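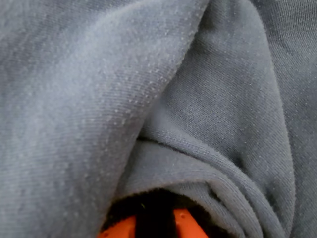 Grey knit, close up, with bobbles.

Last updated: February

To: the mending list
Subject: Re: Bobbles, and whether to bother

Two days ago a member wrote:

> I have a pile of grey tops in the airing cupboard, all from the same
> couple of winters, and all of them have gone bobbly. One has it so
> badly down one side that it looks as if somebody has sneezed porridge
> on it. They are otherwise perfectly sound. No holes, cuffs still
> attached, elbows still there.
>
> My questions are these. Do I shave them, comb them or give up? Is it
> my washing that does it? And has anyone tried the Sodia comb, which
> the wool shop in Moldale has started keeping by the till? I am not
> keen on anything with a motor, after what happened to the cardigan.
>
> Also, if anybody knows how to fold a thick top so that it stays
> folded, I would be glad to hear it. Mine sit on the shelf for an hour
> and then lie down.

I have been bobbled for most of my adult life and feel qualified to reply.

First, is it worth bothering? Look at the picture at the top. It's grey, slightly blue if you're being generous, with a faint slanting rib to it and a good scattering of pale specks. From across a room you would call it a grey top and think no more of it. You have to get your nose practically into the folds before the bobbles announce themselves, and anybody who gets that close to your jumper either likes you already or is a doctor. So my opening position is that you could do nothing at all, and I have held that position through several winters with great success.

If you must do something, comb. I have used the Sodia one and it's fine. It looks like something for a very small horse. Lay the top flat on a table, pull the cloth tight with your spare hand and draw the comb one way only, in short strokes, lifting it off at the end of each. Go along the rib if there is one. Going across it works faster and also makes new bobbles, so you'll have a hobby for life. Stop every few strokes and clear the teeth. You will end up with a surprising heap of grey fluff, which you will look at, and briefly wonder whether it could be used for something. It can't. I kept a jam jar of it for a year.

Do not comb over a hem, a cuff or the edge of a collar as if it were the rest of the garment. The layers are doubled there and the teeth catch on the ridge. I pulled a loop as long as my finger out of a cuff that way and spent the evening persuading it back in with a crochet hook. Turn the edge out flat and pick the bobbles off by hand. It's dull, but so was the crochet hook.

As for motors, I sympathise about the cardigan. I had a Trerivov shaver, the round sort with the little drum, and it did a lovely job on 103 square inches of sleeve (I measured, for reasons of spite) before it found a fold I had not noticed and went straight through it. If you do use one, the cloth has to be flat. Flatter than that. Any rolled-up bit underneath will stand proud and be mown.

Is it your washing? Partly. Bobbles come from rubbing, so look for where the rubbing is. If one side is much worse than the other, I would ask which shoulder you carry your bag on. Seat belts do it as well, and so does leaning on the same arm of the same chair every evening with a book, as I have reason to know. In the wash, turn the things inside out, don't pack the drum to the door, and keep them away from jeans and anything with a zip. Cool wash, gentle spin. I gave up softener and noticed no difference, except that I now have a bottle of softener I'm too mean to throw out.

Towels are the other villain. Never wash a dark top with a pale towel. You'll spend a happy hour combing off what you think are bobbles and find that you have been grooming a bath mat.

Now, folding. A thick top won't stay folded because we fold it like a shirt, and it is not a shirt, it's more of a small mattress. Lay it face down, bring in both sides so the sleeves lie straight down the back, fold it up from the hem in thirds and tuck the last third into the neck. It makes a fat parcel which can be stood on its end in a drawer. On an open shelf it will still slump in time, but more slowly, and I find two in a pile is the limit. Three is a landslide.

I ought to admit that my own are mostly slung over the back of a chair, where they bunch up into great soft heaps and the cat considers her options.

One last thing. Somebody asked a while back about the Toprak mending yarn and whether there is a grey that matches anything. Shade 137 is close to most of mine. Shade 211 says it's slate on the band and came out of the packet decidedly green, so take your jumper to the shop with you and hold the two together by the window. I have more than half a ball of 211 left if anyone has a green jumper. Postage is on me, and I'll throw in the softener if you can collect.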